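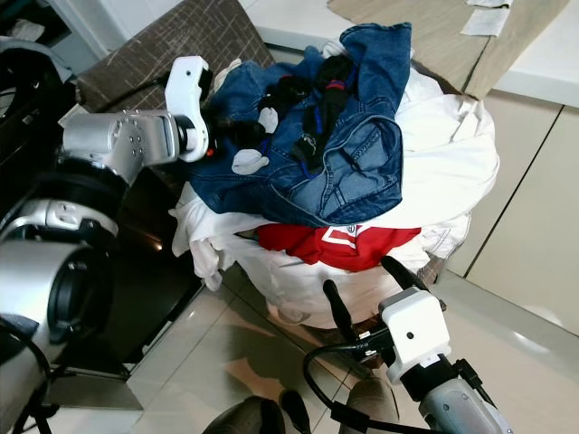
Not in my lifetime, the night foreman at Trenudo wrote back, and he added that a shirt had more ways to lie than a machine had ways to pick it up.

I read the message twice and put the phone in my pocket. Upstairs they were still on the denim jacket.

I had asked him a simple question. Fondetti wanted to sell us a pair of arms for the folding room, and I had to say yes or no by the end of March. The room put through 600 pounds of wash a day. The brochure said the arms could sort, fold and stack. It didn't say how long they took.

The salesman had gone out for coffee. I sat on the stairs and thought about my mother, who folded for the Dosetlow hotel and could do a fitted sheet while arguing on the phone. She never looked at her hands.

When I went back up, the jacket was on the table with one sleeve under it. The arms had let go of it and started on a sock.

"It learns," the salesman said from the door. He had brought me a cup too.

I pulled the sleeve out, folded it across the back and did the other one. Then I asked him what they would charge to lease it for 50 days.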